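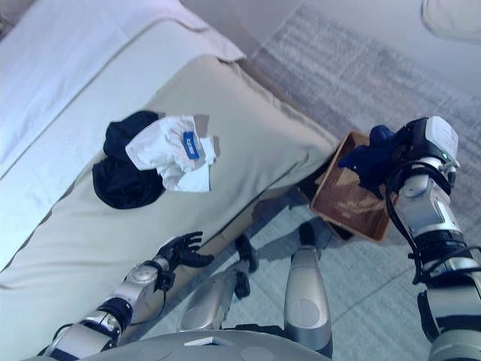 Speaker notes, "The Pile on the Bed." Plildale Public Library, downstairs room, 2022-01-02. Talk runs long if I do the chair story. Decide on the night.

Slide 1. Leave it up while people find seats. Say hello. Thank the library for the coffee.

Opening. Ask who has clothes on the bed at home right now. Wait. More hands will go up once the first brave one does. Ask who moved the clothes to the chair before coming here. Those are the people I came to talk to.

I'm going to spend most of an hour on the distance between a bed and a basket. It's short. You could do it in one step, leaning. I have personally taken over five days to cover it.

Point at the slide. White shirt, dark thing, beige bed. The basket is right there at the foot end, and it already has something dark blue in it. So the system works. Something got in. The other two are still up on the bed, one half lying on the other, like guests who haven't been told the party moved.

PAUSE for people to look. Don't fill it.

Slide 2 (the flow chart). Where does a shirt go when it comes off? Read the chart out loud, slowly:
Off the body. Onto the bed. Bedtime, onto the chair. Morning, back onto the bed so you can sit on the chair to put on socks. Repeat until guests.

I lived this way in the apartment on Thibodeau for years and would have called myself a tidy person. The clothes had a commute.

Slide 3. Kinds of pile. Go fast here, it drags if I explain.

The mound. Dark, round, bunched. You can't tell if it's a sweater or two T-shirts until you pull it apart. A mound has been dropped from standing height by someone thinking about something else.

The drape. Lies on top of the mound, usually paler. The drape believes it's still clean. It may be right. It will never be worn again without a wash, because it has been seen with the mound.

The flat. Laid out nicely, sleeves arranged. Worn by people who are lying to themselves about tomorrow.

(If there's a laugh at "seen with the mound," skip the flat.)

Slide 4. The in-between garment. This is the real subject of the talk, so slow down.

Most homes have a place for clean and a place for dirty. Almost no one has a place for the shirt you wore to one lunch. It's too clean for the basket and too worn for the drawer, so it goes on the bed, where it can think about what it's done.

My rule, and I've had it argued with in three counties: decide standing up, while it's still in your hand. Basket or hanger. If you need to smell it, you have your answer.

People will object to the hanger. Someone always says a worn shirt on a hanger contaminates the closet. Fine. Put a hook on the back of the door. One hook. If you put up a row of hooks you've bought a vertical chair.

Slide 5. Baskets. I like woven ones and the slide 1 basket is about my taste: brown wicker, rectangular, open top. Points to make:

No lid. A lid is a shelf. You'll put a shirt on it.

Foot of the bed is a good spot, near where the clothes come off. My mother kept hers in the hall closet behind the ironing board, and then wondered aloud, for the length of my childhood, why she was the only person who used it.

Wicker catches knits. Run your hand around the inside before you trust it with anything you love. I lost the elbow of a green cardigan this way. A cotton liner fixes it and can be washed with whatever's in it.

Rectangular sits flush to a wall or a bed frame. Round ones roll off into the room when kicked, and they will be kicked.

Size. Smaller than you think. The Drendura catalog used to offer a hamper you could have raised a calf in. We bought it. We did laundry in May and then, I believe, once more.

Slide 6. The Skjelbred method. Njål Skjelbred rented the room across the landing from me and owned, by choice, 9 shirts. Bed always bare. I asked how he did it. He said, "I go to bed in the bed." I've been giving talks for years trying to improve on that sentence, and the fee has gone up a little.

What he did in practice, for the note-takers:
Undressed next to the basket.
Turned everything right side out as it went in. Claimed it saved him 88 minutes a year. Never showed me the math.
Emptied pockets onto the windowsill first. The windowsill was a disgrace, by the way. Mention this, people need it.

Slide 7. Making the bed. Short section. A made bed gets fewer clothes dropped on it, in my experience, though not zero. A pale cover helps too, since a dark shirt on beige looks like an accident and a dark shirt on a dark blanket can live there until spring. If you take nothing else home tonight, consider beige. (I never thought I'd say that to an audience.)

Slide 8. Cost. Cut if short on time. The Prusitov boxes, the folding boards, the labeled bins. A man in the back row once told me he'd spent 1,000 dollars on closet fittings and still slept beside his jeans. Don't do his voice. Did his voice last time and he was there.

Slide 9. Back to the first picture. Ask the room: two things on the bed, how would you finish?

Someone will say wash everything. Someone will say fold the white one. Let them go at it for a few minutes. Side bets are fine. If no one speaks, ask about the bed cover and whether it should go in too. That will get them started.

My answer: dark one in with the blue, today. White one gets its own load or waits for company. Then straighten the beige cover and leave the room before you take your sweater off.

Questions. The usual ones:

Partners who won't use the basket. Move the basket to where their pile is. You've lost, but the floor is clear.

Kids. Same, lower.

Socks. No. I don't take sock questions, there's a separate evening for that, sign-up sheet by the coats.

Dogs that sleep in the basket. Get a second basket. The first one belongs to the dog.

Remember to collect the clicker from the front desk BEFORE the talk this time. Take the spare liner home, it's in the tote with the handouts.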